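# La residencia Durán renueva su sala de actividades y abre un nuevo turno de mesa

11 de julio de 2024

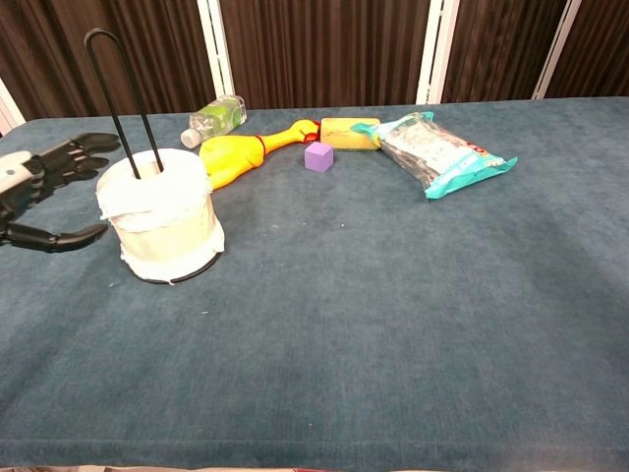

La dirección de la residencia Durán ha comunicado a las familias la puesta en marcha de un turno adicional en su sala de actividades de la planta baja, reabierta tras las obras de renovación. El nuevo turno se suma a los dos ya existentes y permitirá atender a 166 participantes, entre residentes y usuarios del centro de día, frente a los 140 inscritos durante el curso anterior.

La ampliación responde a la lista de espera acumulada desde el otoño. Según la información facilitada por el centro, las peticiones de plaza se concentraban en la actividad de mesa, un programa de manipulación, clasificación y reconocimiento de objetos corrientes que se imparte en grupos de 6 personas y que forma parte de la oferta de terapia ocupacional de la residencia.

«La demanda existía y no podíamos seguir aplazándola», señaló Fidel Montecinos, responsable del área ocupacional. «Con la sala anterior era imposible organizar tres turnos sin invadir el horario de comidas. Ahora disponemos de un espacio propio durante toda la jornada».

## Una mesa larga con fieltro

El elemento principal de la actividad es la mesa larga, cubierta con fieltro de tono gris azulado. El área ocupacional se inclinó por este revestimiento tras comparar varias superficies. El fieltro amortigua el ruido de los objetos al posarse, evita reflejos que dificulten la percepción a las personas con baja visión y ofrece cierto agarre. Las pruebas se llevaron a cabo en el centro de Zostton, perteneciente a la misma entidad gestora, donde el programa funciona desde hace 3 años.

Las normas de uso de la mesa han sido revisadas. El fieltro se aspirará al término de cada turno y se sustituirá cuando presente desgaste visible. No se permitirá el uso de pinturas, colas ni líquidos abiertos sobre él; para esas tareas continuará disponible el taller contiguo, con su horario habitual.

Detrás de la mesa se ha dispuesto una cortina de color marrón oscuro. El centro considera que un fondo liso ayuda a mantener la atención sobre lo que se tiene delante, en especial en los grupos de tarde, cuando el tránsito por el pasillo es mayor.

## Objetos de uso diario

El programa prescinde en buena medida del material didáctico de catálogo. El repertorio combina artículos domésticos con otros de carácter lúdico: un rollo de papel de cocina en su soporte de alambre negro, una botella de agua de plástico transparente, una bolsa de aperitivo, un pequeño cubo morado, un bloque rectangular amarillo y un pollo de goma, también amarillo, que figura entre las piezas más solicitadas.

La selección atiende a las diferencias de forma, peso y tacto. El cubo y el bloque se emplean en los ejercicios de color y tamaño. La bolsa, que cruje y cede al cogerla, se reserva para las sesiones dedicadas a regular la presión de los dedos. Con el papel de cocina se practica el gesto de sujetar con una mano y tirar con la otra, uno de los que más cuesta recuperar después de una fractura de muñeca, de acuerdo con la memoria del programa.

El pollo de goma fue incorporado a propuesta de los propios participantes. «Se coge por el cuello, por el cuerpo, por donde cada uno prefiera – y siempre provoca conversación», explicó Montecinos, quien recordó que la actividad persigue también un objetivo social. Una parte de cada sesión se destina a hablar de los objetos, de su uso en casa y de los recuerdos que suscitan.

La renovación del material correrá a cargo del presupuesto ordinario. Los artículos de consumo, como el papel y los aperitivos envasados, se reponen desde el almacén general. Las bolsas que se utilizan en la mesa no se destinan después al consumo. Las piezas lavables se limpian con agua y jabón neutro al final de la jornada y se guardan secas.

## Horarios e inscripción

El turno añadido comenzará en agosto y ocupará la franja central de la mañana. Los dos turnos anteriores conservan su horario, de modo que las personas ya inscritas no deberán realizar ningún trámite, salvo que deseen solicitar un cambio de grupo. Las solicitudes de cambio se atenderán una vez asignadas las plazas nuevas.

Las familias interesadas pueden presentar la inscripción en la secretaría del centro, mediante el formulario disponible en recepción. Para los residentes bastará la firma de la persona interesada o de su representante. En el caso de los usuarios del centro de día se requiere, además, la conformidad del profesional de referencia, que valorará la adecuación del programa y el grupo más conveniente.

Las plazas se adjudicarán por orden de antigüedad en la lista de espera. La relación de admitidos se expondrá en el tablón de la planta baja y se notificará por escrito a cada familia. La participación no conlleva coste adicional.

Cada grupo estará atendido por un terapeuta ocupacional y una persona auxiliar. La dirección ha confirmado que la plantilla del área se reforzará con un contrato a jornada parcial, cuya selección se encuentra en su fase final. Hasta la incorporación efectiva, el refuerzo se cubrirá con personal del centro de Zostton.

## Obras y accesos

La renovación de la sala se ha extendido al pavimento, la instalación eléctrica y la puerta de acceso, que se ha ensanchado para facilitar el paso de sillas de ruedas y andadores. Los trabajos fueron ejecutados por la empresa Tesdale y concluyeron dentro del plazo previsto. Queda pendiente la colocación de un pasamanos en el tramo final del pasillo, que se realizará fuera del horario de actividad.

Durante las obras, el programa se trasladó de manera provisional al comedor pequeño, con grupos reducidos. La dirección agradece a residentes y familias la paciencia mostrada en ese periodo y pide disculpas por las sesiones suspendidas, que se recuperarán a lo largo del verano conforme al calendario entregado a cada grupo.

El acceso a la sala se efectuará por la entrada del jardín mientras se completa el pasillo. Quienes precisen acompañamiento desde las habitaciones deberán comunicarlo en el control de planta con antelación suficiente. Las visitas podrán asistir a la última parte de las sesiones, previa consulta con el terapeuta y siempre que el grupo esté de acuerdo.

## Próximos pasos

La residencia prevé evaluar el funcionamiento del tercer turno al cierre del año. El informe recogerá la asistencia, las valoraciones de los participantes y las observaciones del equipo, y servirá para decidir si la actividad se extiende al centro de Okthorpe, donde se estudia habilitar un espacio de características similares. La entidad gestora no ha fijado fecha para esa posible ampliación.

También se estudia ampliar el repertorio de objetos con piezas aportadas por las familias. El área ocupacional publicará en breve los criterios de admisión. Como norma general quedarán excluidos los objetos de vidrio, los que contengan pilas accesibles y los que presenten aristas o partes pequeñas que puedan desprenderse. Todo objeto cedido deberá ir identificado con el nombre de su propietario y será devuelto cuando este lo solicite – el centro no asumirá, no obstante, el desgaste derivado del uso habitual.

Las consultas sobre el programa pueden dirigirse a la secretaría de la residencia Durán, en horario de mañana, o directamente al área ocupacional.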